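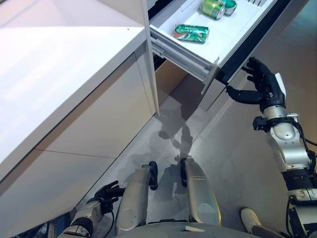
Safta Oprea says cans should stand up like everybody else and that a drinks drawer is only a shelf with delusions. Her objection is noted, and gets its own column in the data (see "upright", below). The drawer stays.

Trasasus: a record of the drinks drawer at Plindutside
Version of September 22, 2021

What this is

A small table of how cans sit in the fridge drawer of a shared kitchen, kept by the people who open it. There are 34 entries in the main file. Each one is somebody pulling the drawer out, looking in, and writing down what they found before taking a drink and making the entry wrong.

It began in March as an argument about whether cans laid on their sides end up in a heap at the back. One side said they do. The other said they do if you slam the drawer. Trasasus was meant to settle this and has so far supplied both sides with evidence.

Files

drawer.csv — the main table, one row per opening
notes.txt — remarks that wouldn't fit in a column, some of them rude
old_rules.txt — the rules for the drawer as they stood before we had to write them down
Senska.csv — the same sort of thing from the kitchen at Senska, where they have a door rack and no drawer. Don't merge it with ours. Wuyts merged them once and we lost an afternoon.

Columns in drawer.csv

There are 9. The ones that need explaining:

position: back, middle or front. If a can lies across two of these, put down where most of it is.
facing: which way the top of the can points, as seen by a person standing at the drawer. Left, right, away, towards. "Sort of away" was in use for a while and has been changed to "away".
upright: yes or no. Nearly always no.
neighbour: whether the can touches another. A can on its own with clear drawer floor between it and the rest gets "alone", which two people have asked us to change to something kinder.
colour: the main colour of the can, in ordinary words. Please don't write "greenish". Half the things we drink are greenish.
taken: filled in when a can leaves the drawer for good. A can that has been picked up and is still in the hand counts as present until the hand goes away. 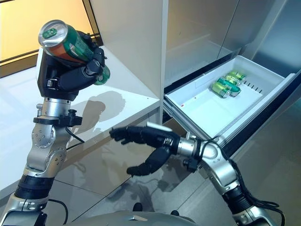

That last rule caused more correspondence than the rest of the file put together. The old wording was "removed", and people lift cans out, read the label, think better of it and put them back facing the other way. Under the old wording this was a removal and a restocking. Under the new one it is a change in "facing", and one person's dithering no longer looks like a party.

Known problems

Brand isn't recorded. We tried, and the column filled up with nicknames.
Entries made before the first coffee of the day are short.
Rows 5 and 6 are the same opening written up by different people, and they disagree about "position". Both have been left in.
Anyone who knows they are about to fill in a row opens the drawer more gently than usual. We can't correct for this and would quite like it to continue.
The person most in favour of the drawer wrote most of the rows.

Please don't use it for

Working out who drinks what. There are no names in the table, and if you recognise your own handwriting in notes.txt you may ask for it to come out.
Deciding what to buy. The shopping list is on the wall.

Adding a row

Open the drawer all the way, write down what's there, then have your drink. Leave a column blank if you didn't look. Shut the drawer afterwards. Send changes to the file to Wuyts, who will want to know if you rounded anything.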